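Is teleoperating in simulation worth it before we touch the real arms?

Posted by kettle_and_wire, May 6, 2022

I look after the training side at a small firm that packs baked goods. We have been offered a two-arm setup by a supplier called Grarnow. The pitch is that our own packers can teach it: put on a headset, hold two controllers, pick up the cake, put it in the basket, do that enough times and the robot picks up the habit. They want us to start in their simulated kitchen and only later move to the actual machine in our unit.

I have sat through the sales talk twice and I am not convinced. The hands have several fingers each, which the rep kept calling "natural". I had a go and it did not feel natural to me. I could see where the fingers were, but I could not feel when I had hold of anything, and when I turned my wrist the fingers swung further than I meant them to.

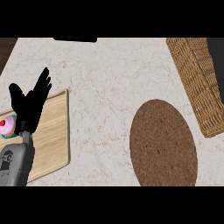 My other worry is the softness. A real cupcake gives when you press it and the icing marks if you so much as look at it. In the simulator I squeezed one as hard as the controller would let me and it kept its shape. So what have I taught the robot, apart from the fact that cakes are made of stone?

They say we need 2000 demonstrations. At our pace that is a lot of paid hours from people who are quick with their own hands and slow with these. Has anyone done this with food, and did the simulated part earn its keep? I would also like to know if guiding the arm by hand is any better, as Grarnow got a bit vague when I brought it up.

Shahram Akbari

I did something close to this at Orkley for most of a year, with bread rolls and iced buns. Short version: the simulator was useful for teaching the people and much less useful for teaching the robot.

Our packers needed about 20 hours before their recordings were worth keeping. Before that they hesitated, overshot, backed off and tried again, and all of that goes into the recording. If you train on it, the robot learns to dither. I would rather they got that out of their system where nothing can be dropped or bent, so on that point your supplier has a case. Just don't let them count those early runs towards the total.

The arm movements carried over reasonably well. Getting over to the board, lining the wrist up and moving across to the container were all fine. The last bit, where the fingers close, did not carry over at all. We had to record that again on the real hardware with real buns, and we threw away a good many buns doing it. Soft food in most simulators is a hard shape painted to look soft. Some can do better but they run slowly and I never saw one I would trust with buttercream.

Things I would ask before signing:

Who decides which recordings are bad, and do you get to see them? We found ours had kept runs where the item was nudged into place with the back of the hand. It counted as a success because the item ended up where it should.

Does the item start in the same spot every time? If so, you will get a robot that is very good at that one spot.

Where does the 2000 come from? Ask what the success rate was at half that number. If they can't tell you, the figure is a round number somebody liked.

On guiding by hand: it works nicely for a plain two-finger gripper, where you can push the arm and press a button to close. With a many-fingered hand you would need to pose all the fingers yourself and hold the arm at the same time. I tried it and ran out of hands. You also end up standing in the way of the cameras. That may be why they went vague.

tolly65

Just buy it, the tech is moving so fast that by the time you've argued about it the next version will be out. My brother in law's place got one and they love it. Not food though, it's phone cases.

Pejman Dehghan

I agree with most of what Shahram wrote, but I'd go further and ask why you need fingers at all. We trialled a hand like that at Vevcombe and went back to a wide padded gripper after 4 weeks. If you always hold a cupcake by its paper case, you want two soft pads and a limit on the squeeze. More joints meant more for the operator to get wrong, and two people doing the same task would use quite different grips. The model then had to make sense of both, and it tended to land on something halfway between that held nothing.

As for not feeling the grip, some controllers buzz on contact. It helps a bit. It tells you that you have touched the thing and says very little about how hard.

Ask Grarnow for a paid trial on your own cakes, in your unit, with your slowest packer and your fastest one. Ours came out at 65 per cent picked cleanly on the day the supplier thought was a good one. A person on the line would be sent home for that.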